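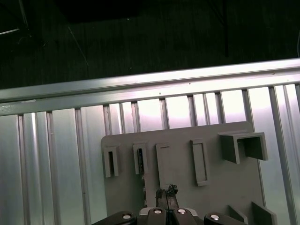
Aluminum rail, with a cable and the legs of a stand on the floor behind it.

How to check whether a military exercise affects your route

Updated June 29, 2025

The training area between Astton and Zostevcombe is used for field exercises from April on. The roads that cross it close at short notice, so check before you drive.

1. Find the exercise notice. The town offices in Astton and Zostevcombe post a printed copy by the front door. It gives the name of the exercise, the dates and the units taking part.

2. Look for the words "live fire." If they appear, the whole area is closed to the public, including footpaths. If the notice says "maneuver only," the paths stay open and just the marked roads are closed.

3. Read the times. They are written on the 24-hour clock, so 1000 means ten in the morning. Closures start two hours before the time listed for the first activity.

4. Compare the grid squares on the notice with your map. The Stirenow road runs through four of them, and it is closed in almost every exercise.

5. Check again on the morning you travel. Changes are written on the notice by hand.

If you meet a convoy, pull over where it is safe and let all of it pass. Don't drive in between the vehicles. Obey the soldiers at the crossings even if the traffic light is green.

Leave any metal object you find on the ground where it is. Note the place, walk back the way you came and call the police.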